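Tridel pole stand: frequently asked questions

Assembly, cloth and storage questions received by the Gemano parts desk. For orders and returns, see the separate Lerkasmont delivery page.

What is in the box?
The base, the upright pole, the thin rod, the cloth and a bag of fixings. The bag is taped inside the lid and is often thrown out with the packing. A replacement bag is part number 261.

Which is the pole and which is the rod?
Both are white and both have rounded ends, so go by thickness. The pole is the wide tube and takes the load. The rod is much thinner and is fitted last. Lay the two side by side on a dark cloth before starting; white parts are hard to tell apart on a white worktop.
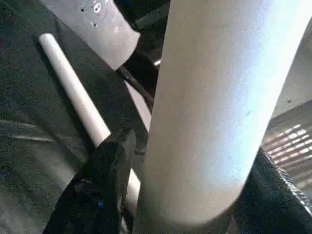

Small dark specks in the surface of a tube are a moulding effect and are not covered by the guarantee. Cracks, dents and flattened ends are covered.

Do I need any tools?
No. All joints are push-fit or hand-tightened. Do not use pliers on the collars.

Can one person put it together?
Yes, on a table. Allow about 40 minutes the first time. On the floor the base tends to slide while the pole is being pushed in, and a second pair of hands is useful.

Should the cloth go on before or after the pole?
Either order works with the current cloth. With the older Rodrigues cloth, which has no side opening, the pole must be fitted first. Creases from packing do not affect the fit and can be pressed out with a cool iron once the cloth has been taken off the stand.

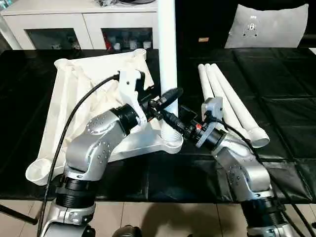 Keep the fabric clear of the sockets while pushing parts home. Trapped cloth is the usual cause of a joint that will not close, and it can leave the pole leaning by several degrees.

The pole turns in its base. Is it faulty?
A slight turn is normal until the collar has been tightened. If it still turns afterwards, remove the pole, wipe both surfaces and refit. Do not pack the joint with tape or paper.

How do I check that the pole is upright?
Hold a spirit level against it in two places, a quarter turn apart. Check at the foot first, where the pole meets the base.
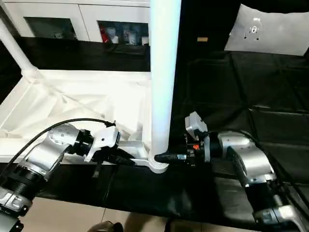 If the reading differs between the foot and the top, the table is probably level and the pole is not fully seated. Press down firmly with one hand on the base and test again.

What is the maximum load?
3 kg, spread evenly. Nothing should be hung from the rod.

How should it be cleaned?
Damp cloth, mild washing-up liquid. Scouring pads dull the finish.

Can it be stored assembled?
Yes, standing up. If it must lie flat, take the pole out first.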